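September, bench notebook, guest room prints
morning, a bit before 10

Back on the bedding job for Drasurby. Room B done up as a normal bedroom so we can see how the cloth behaves once it's on a real bed and not on the cutting table. Print is the Sturano, mustard and maroon on white. Thread count on the ticket 144, which I still think is low for something they want to sell as a top layer.

Notes as I go, will tidy later (won't).

Creasing first. Didn't iron, on purpose. The white ground shows every wrinkle, worse than the Rorneck sample did. The mustard hides them better than I expected, big filled patches look fine even rumpled. Maroon outlines go wobbly over a fold, but the drawing is loose anyway so it reads as part of the design. I like the dotted line inside the big shape, looks like stitching. Keep that whatever Walczak says about cost.

Also checking how dark stuff looks laid on top, folded black cloth in the middle. Strong contrast, good for the catalog people. Lint will be a problem, write that down somewhere.

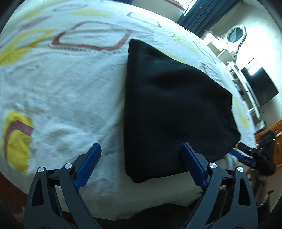

Second look, from further back

Room matters more than I thought. Daylight from the window is strong and the navy curtains make the white look colder. Yellow holds up, maroon goes a bit brown next to the wood furniture. Oval mirror with the white frame goes nicely with the print, wardrobe is too orange for it. Try a plain headboard shot some other time.

Wrinkles still read from here, so pressing instructions have to go on the label. Wojciech Szewczyk wants 2 care labels, I say one. Repeat looks big enough, no need to scale up. Leave it at 600 mm and stop fidling with it.

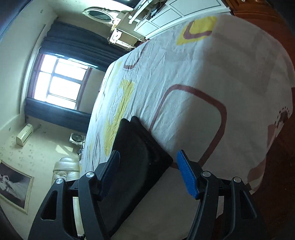 To do
- ask Walczak for the heavier ground, 8 m is plenty
- lint test on the mustard and on the white, seperate swatches
- redo color notes at noon, curtains closed
- return Rorneck sample!!

3 comments · 0 shares
Questions to the sample room desk
Back to top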